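The little lamp on the white table

I've been on a table lamp kick since September, and this one has me smitten. It's a thin tan ring for a base, a straight tan rod going up, and a yellow-orange fabric shade on top. You can see the wire rings right through the cloth, and I love that!
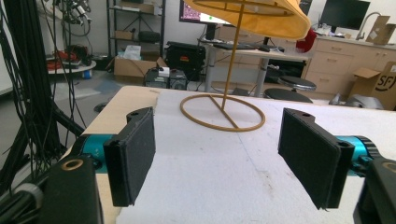
What I'd do with it

My first thought was the hall shelf, where the old Emell lamp has been sulking for years (it takes up half the shelf and the switch sticks). A ring base is so much easier to live with – you can drop your keys in the middle and still find them at 7 a.m.

Shade care

Fabric shades collect dust like nobody's business. I go over mine with a dry paintbrush, top to bottom, then a lint roller if the cloth is sturdy enough. Skip the wet rag. I left a tide mark on a Cordero shade that way and I still turn that side to the wall.

Bulbs

I use a 400 lumen warm white for anything yellow or orange. I tried a brighter one, 639 lumens, and the whole hall looked like a pumpkin. Check the limit on the socket before you buy, and send me your lamp corners for the October issue – small ones especially.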